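CHAPTER 4
Planning and Paying for a Small Robot Station

Gianni Marchetti and Pierina Lombardi

In this chapter
Writing down the job before the shopping list
What goes in a station besides the arm
Running costs, spares and people's hours
When to stop adding things

Key terms: station, landed cost, spares line, dwell time, contingency

4.1 Start with the job

Most first budgets get written backwards. Somebody finds an arm at a good price, the order goes in, and then the question comes up of what it will sit on. Then cables. Then a second computer screen. By March the money is gone and the arm is still in a box.

So, job first. One sentence, plain words. "Pick up socks from a desk and put them down somewhere else." Good sentence. It tells you the load (light), the reach (a desk), and the hard part (cloth folds, bunches and slides). It doesn't tell you how fast. Write that in too, even if the answer is "slow is fine."

Lamduan Kamolrat, who did the purchasing at Lorwood for the case we follow in this chapter, kept hers on one index card. Anything on a quote that didn't trace back to the card got crossed off. She crossed off a conveyor, and a stand that would have cost more then the arm.

4.2 What a station is made of

The arm is one line. Sometimes not even the biggest one. A working station also needs a surface, light, cameras, a computer and screens, cabling, and things for the robot to handle. New buyers forget the last item almost every time. Test goods wear out, get lost, go home with people. Give them their own line.

Read the two pictures below with a pencil in hand, and put a price next to each thing you would have to buy.

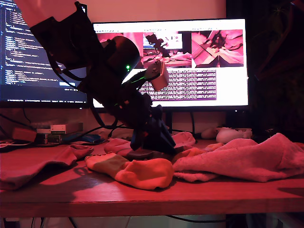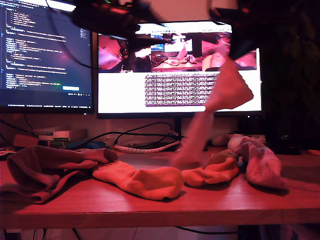
Desk station for handling socks: a dark arm, two monitors, camera views side by side on the larger screen.

4.3 Sorting the list

Now sort what you wrote into three columns. Have it, borrow it, buy it. Desks and monitors usually land in the first column. Arms and cameras almost never do. Cables look like "have it" and turn into "buy it" the week before start-up - lengths are wrong, ends are wrong, someone needs the good one back.

Camera mounts deserve a line apart from the cameras. Same with lighting. If the robot is going to work under colored light, the budget has to say which lamps, and the cameras have to be tried under them before the order is signed. Not after.

Lorwood got quotes from Gatti and from a reseller in Gorville. The Gatti quote was $997 for the arm and its power supply. The reseller came in lower but left out shipping, and shipping was $131. Compare landed cost only, meaning the price with the thing sitting on your desk. A quote without freight is half a quote.

4.4 Spares and hours

Two rules that held up at every site we visited.

Spares go in the first order. Small parts bought later come with their own freight and thier own waiting time, and the station sits idle. At minimum: one motor, one set of gripper fingers, one of each cable.

Hours go in the budget as money. Italo Sorrentino ran the setup at the Cellville site and logged over 40 hours before the arm did anything useful. Mounting, calibration, finding out why one video feed was blank. None of it was in the plan. His manager, Annunziata Greco, signed the overrun and then changed the form, so hours now come first on the page.

4.5 Contingency, and when to stop

Set the contingency before the quotes arrive. A percent picked afterward is just whatever was left over. Write down who can spend it.

Then a stop rule. One station working on the job sentence comes before any second station, any bigger gripper, any extra camera. Exceptions in writing.

Before you go on
Write a job sentence for a task in your own shop. Build the three columns. Bring both to section 4.6, where we turn them into a purchase request - you'll need the landed cost for every item in column three.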